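3.2 Condition of the longitudinal joint
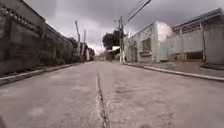 Figure 4. Concrete street with central longitudinal joint, boundary wall and raised sidewalk, Trallmont section.

The Trallmont section was laid in two lane widths, with a longitudinal construction joint along the center line. It was selected from the Skorkstead street inventory as a residential concrete pavement with a continuous wall on one side and little through traffic. The surveyed length is 343 m, divided into cells for the purpose of scoring. Each cell was walked in both directions, and the opening of the joint was measured at its widest point with a tapered gauge.

Joint opening varied considerably along the section. In Figure 4 the joint is ragged and comparatively wide at the near end. Openings at this end were among the largest recorded, and 43 of the 107 cells were assigned to the "open" class as defined in Section 2.4. Original sealant was found in only a few cells and was brittle in all of them. Edge raveling was scored separately from opening, as the two do not always occur together: several cells with a narrow joint had lost material from one lip only.

Surface discoloration was recorded but given no weight in the condition score. Dark blotches are common on the weathered concrete, and a larger patchy stain lies to the right of the joint in the middle distance (Figure 4). Stains of this kind may result from seepage, vehicle fluids or organic growth, and visual survey alone does not separate these causes. Cores were not taken.

The wall side of the street was treated as a separate drainage element. The curb is light gray and the sidewalk behind it is narrow. Between the pavement and the property line stands a tall wall of concrete blocks, finished at the top with a course of openwork units. Streaking on the wall face was noted on the survey sheets as a possible sign of runoff. Shrubs, weeds and climbing plants occupy part of the base of the wall and become denser farther along the street. Vegetation was scored by the length of wall base covered, following the procedure used in the earlier Martinelli survey, and the height of the plants was ignored.

Repeat measurements were made in September on 60 cells, using the same gauge and a second operator. Agreement on the opening class was good for narrow joints and weaker where the lips were broken, mainly through differences in where the gauge was seated. For these cells the larger of the two readings was retained. The resulting scores were entered in Fillora and are used without further adjustment in Section 4.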